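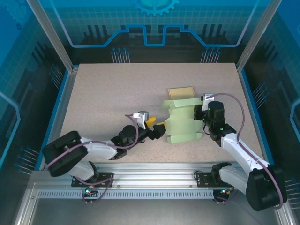

Ticket 121 – right arm lets go during box fold
Opened 10 Jun 2018 by Beatrice Mussa
Status: open

Two-arm cell, folding the green boxes. The right gripper opens by itself partway through a fold. No error on screen. Log stops at line 3024 each time, then picks up again as if nothing happened.

Fabrice Tessier: Purple cable. It swings wide past the wrist and I bet it tugs the plug. Tie it in closer.

Beatrice: Tied it closer. Ran six folds, dropped two. So maybe the cable, maybe not. I'm not closing this on a maybe.

Fabrice: Green lights are on at the wrist, so power is fine.

Beatrice: A green light says there's power when I look at it. It says nothing about a dip while both arms push. Has anyone put a meter on it under load?

Noreen Kakakhel: Metered at the rail connector, right side. Steady through four folds, but none of those dropped, so don't read much into it. The Putov update from February changed the grip timeout to 3900 ms. Slow folds would run past that.

Beatrice: Better guess than the cable. Set it back to the old value on the right arm only – leave the left alone so we can compare. Will post the log after the next batch.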